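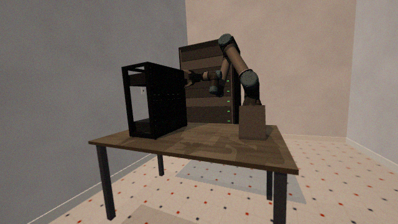 Figure 4. Simulated planning cell: pedestal-mounted arm, black open-frame enclosure, and server rack behind the table.

Category: Lab Automation / Equipment Planning
April - Marius Pop, Sandu

4.2 Sizing the purchase in simulation

The cell was modeled before any quotes were requested. Clakley offers two arms within the budget ceiling, and they differ mainly in reach and in the height of pedestal each requires. A pedestal is cheap to change in a model and slow to change once it has been ordered, so its height was treated as a free variable and the arm as fixed for each run.

We ran 300 trials per arm. A trial was rejected if the planner could not bring the gripper to the enclosure without a joint limit or a collision with the table.
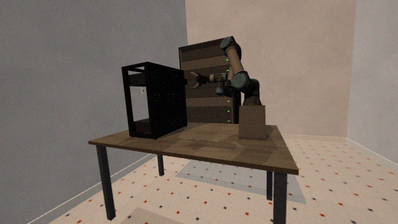

The rejected trials were then sorted by cause. Most came from the elbow, which folds high when the wrist has to stay level, and the shorter arm had 25 more rejections of this type than the longer one. Raising the pedestal by 8 cm removed nearly all of them. The cost of the taller pedestal, quoted by Bovon at $1,146, is well below the price gap between the two arms.

Gripper fingers are budgeted as a separate line. Nuvine sells them in pairs, and we planned for one spare pair per cell - a second spare was considered and dropped. Clearance at the fingertips was checked from the wrist view, where the underside of a panel and its studs can be compared with the finger opening.

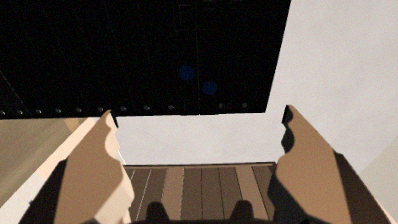

Figure 5. Wrist view: both fingers below the black panel, with a row of gray studs along its lower edge.

Cabling, floor anchors, and operator training are left out of this estimate and are covered in Section 4.3.

Contact the author | Copyright Sandu | Back to top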